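Sunday at the Nusura Open Day

We got to the Nusura building a few minutes before the doors opened, and there was already a line down the steps. More than 100 people had signed up for the morning, so they split us into groups of 16 and sent each group off in a different direction. Ours started on the ground floor with the tool workshop and worked its way up, which I'd recommend to anyone going in March, because the top floor gets the good light late in the day.

The workshop was my favorite stop by a mile. It smells of sawdust and machine oil (I could have stayed there for an hour just for that), and the walls are covered in old Bélanger posters from the days when the building was a bindery. We were shown how hinges get tested, how a drawer runner is taken apart, and why one kind of grease is kept on a shelf of its own. Someone in our group asked so many questions about drawer runners that we nearly missed the next stop!

Then it was upstairs to room 143, a name that makes no sense on a second floor. I had been looking forward to this one since I saw it on the program – the practice room, with its brown wooden floor and long fluorescent lights running off toward the far wall.
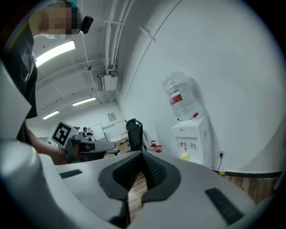
Wekilano Visitors' Club – Trips and Tours

Hand-held grippers were out in the practice room, and I was surprised by how much thought goes into one. The fingers I looked at longest were dark gray and lined with black ribbed rubber, with fine ridges that run together toward the bottom of a V. It reminded me of the tread on a good winter boot. The body around them is a big smooth shell in white and gray, all curves. Another one had a square black-and-white marker mounted on it, a blocky pattern inside a white border, and a pale gray tip at the end.

We had plenty of time to ask things, and the answers were plain and friendly. I came away with two pages of notes and a drawing of the ridges that looks more like a plowed field.

Lunch was in the canteen on the same floor. Get the lentil soup. The bread comes from Skandotard, the bakery across the street, and they had run out of the seeded rolls before our group sat down, so go early if that matters to you.

The afternoon was looser. You could go back to any stop you liked, and four of us returned to the workshop for a second look at the hinges. There was also a short film about the old bindery, with wonderful footage of the presses running – loud enough to rattle the chairs.

Parking is free behind the building, but the entrance is easy to miss from the main road. Look for the green gate just past the bakery. The elevator is small and slow, and the stairs are wide with a rail on both sides. Bring a sweater for the workshop, where the big doors stay open all morning.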